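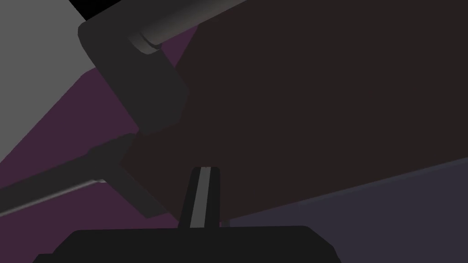 Fiction
By a Ritard Review contributor
11 May 2020

The man from Sturnier told my father the water would cure anything, and my father, who had sold used cars for 25 years and ought to have known the tone, wrote him a check.

It came in October, 12 crates of it, on the back of a truck with no name on the door. The bottles were green. The label showed a mountain and under the mountain it said Stestilano, where the spring was supposed to be. I looked for Stestilano in the atlas at the library. I found a river that sounded a little like it, in the wrong country.

"It's a small place," my father said.

"How small?"

"They don't put the small ones in."

He drank a glass before breakfast and a glass before bed. After a week he said his knee was better. I asked him which knee. He had to think.

My aunt drove over on Sunday and had some out of a coffee cup. She said it tasted of stone. Then she said it was a clean taste, like the inside of a church, and she took two bottles home with her wrapped in a towel. By Thanksgiving half of Zinchenko Street was drinking it. People who had never agreed on a fence line agreed about the water. The woman at the corner stopped using her cane for a while, and that got told up and down the block. When she started using it again I only heard about it from her.

I did one thing I'm not proud of. I emptied a bottle into the sink, filled it from the tap, pressed the cap down with my thumb and put it back in the crate, third from the left. I told myself it was a test.

He opened it on a Tuesday. I sat across from him with my toast and waited. He held the glass up to the window as he always did, drank it off, and set it down.

"That's a good one," he said.

I had a whole speech ready. I'd been working on it for days, and it had the atlas in it, and the knee, and what the check had been for. He was 70 that winter. He got up from the table without putting his hand on it and went to the back door to see about the dog, and I heard him going down the steps, one and then the other, not fast.

I finished my toast. Then I rinsed the bottle and filled it again.

The man from Sturnier called in the spring to ask if we were ready to reorder. I told him we still had plenty.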